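Dues, Rooms and the Long Middle Years

Most alumni associations lose contact with a member between the second and the tenth year after graduation. At the Karkodau Society, a residential student club with 461 living alumni, that gap has been the subject of a two-year records project run by Grímur Zoëga, the chapter's alumni secretary.

Zoëga began with the address file. Entries were held in three formats, and 65 had no working contact of any kind. He moved the whole file to Clavano, a membership database, and set one rule: a record is closed only after a letter, a phone call and a message to a classmate have all failed.

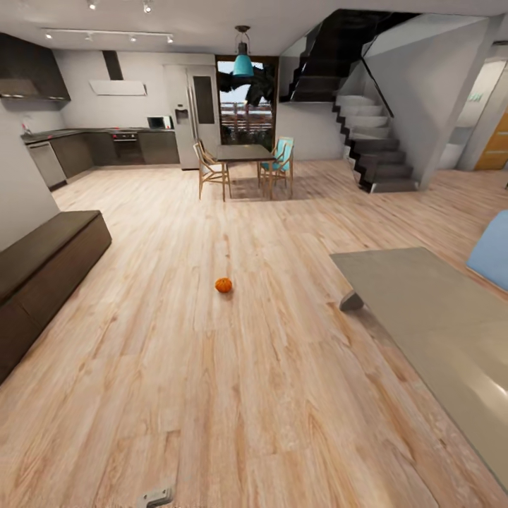
The second stage dealt with dues. The old flat rate was replaced by a scale tied to years since graduation, with the lowest step held for the first five years. Members who had lapsed could rejoin at the current step – back payments were dropped.

Income from dues fell slightly in the first year and recovered in the second. Attendance at the October dinner rose over the same period, mostly among members in their thirties.

Work now turns to the mentoring list, which pairs residents with alumni by field of study. Requests close at noon on the last day of the month, and pairings are sent out within two weeks.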